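Home | Guides | Repairs | Care of Surfaces | Questions

How to clean and care for a white tabletop

A white table is beautiful on the first day and after this it becomes work. I have lived with white tables for many years, first in a small apartment and now in the house where I also do my sewing and my paper work, and I made almost every mistake which is possible. In this guide I explain how I clean mine, what I use for the different stains, and what I do not use anymore.

The method is for smooth painted, lacquered or melamine tops. If your table is oiled or waxed wood, please do not follow it, you need a different product and much less water.

What you need

- two soft cotton cloths (old T-shirts are very good)
- one microfiber cloth, only for the drying
- mild dish soap
- baking soda
- rubbing alcohol
- a bowl of warm water
- a plastic card, for example an expired library card

You do not need a special spray. I bought one called Kurkari because a neighbor, Celeste Caldeira, uses it on her kitchen cabinets and they look very clean. It smells nice, but on my table it left a thin film, and each glass made a ring in this film. Maybe on cabinets it is better, nobody puts a glass there.

Step 1. Remove the dry dirt

Take everything from the table. Wipe with a dry cloth, always in one direction, and shake it outside. Crumbs and sand make small scratches when you rub them with water, and on white you will see these scratches as gray lines in the evening light.

If something is glued to the surface, hold the plastic card very flat and push slowly. Never use a knife. I have one scratch from a knife, near the window side, and it is 13 years old.

Step 2. Wash with soap

Put three or four drops of dish soap in the bowl. More soap is not more clean, it only gives you more to rinse. Wet the cotton cloth, squeeze it well and wash the table in parts. I begin at the far end and come toward me, so that my sleeves do not touch the washed part.

The edges want special attention. Where two materials meet there is usually a fine line which collects grease. Put the cloth over your fingernail and follow the line. Do not let water stand in it.

Step 3. Rinse and dry

Change the water. Wipe again with the second cloth, then dry immediately with the microfiber. Many people skip the drying and then they complain about stripes. In February, when the heating is on, the water dries so fast that I have to do this in small parts.

Step 4. The stains

Coffee and tea: mix one spoon of baking soda with a little water until it is like toothpaste. Leave it on the stain for ten minutes, and wipe it away without pressing. Baking soda is a soft powder but it is still a powder, and if you press you will make a matte place on a glossy table.

Ballpoint pen: rubbing alcohol on a corner of the cloth. Test first under the table or at a hidden place. Touch the stain and lift, do not make circles, or you will have a bigger and paler stain.

Permanent marker: the same, but repeat it several times. The blue markers leave for me always a small shadow. The shadow becomes weaker after some weeks of normal washing.

Curry and turmeric: wash at once with soap. If it is already yellow, move the table near a sunny window for two or three days. I did not believe this before I tried it.

Dye from newspaper or colored fabric: alcohol, very little, and then soap.

Heat marks: on lacquer I do not know a good solution. Thaddäus Kälin, who repaired the legs of my table, told me that the lacquer itself is changed there and only new lacquer will help. I use a cork plate now.

What to avoid

Please do not use bleach, scouring powder or the white melamine sponges every week. The sponge works very well, I know, but it is like an extremely fine sandpaper. If you must sand a repaired place before painting, take grit 500 and finish with 2,000. Grit 80 is for the old paint of garden furniture and not for this.

Also avoid furniture wax. On white it turns yellow with time.

Every day use

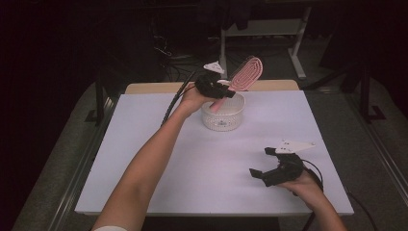 A white top with a light tan wood strip along the far side.

For daily work I protect only the place where I really work. A cutting mat or a big sheet of paper is enough. Tools with rubber feet should not stay for weeks in the same position, the rubber can leave a brown mark which does not come out with soap or with alcohol. Lift the things when you move them and do not pull them.

In the evening I wipe once with a damp cloth and once with a dry cloth. It takes two minutes. The full washing with all the steps I do one time in the month, or after guests.

If the top is already dull in the middle and shiny at the sides, cleaning will not bring the shine back. You can polish a lacquered top with a fine car polish, but melamine you have to leave as it is.

Contact | Copyright Gastine Home Guides | Back to top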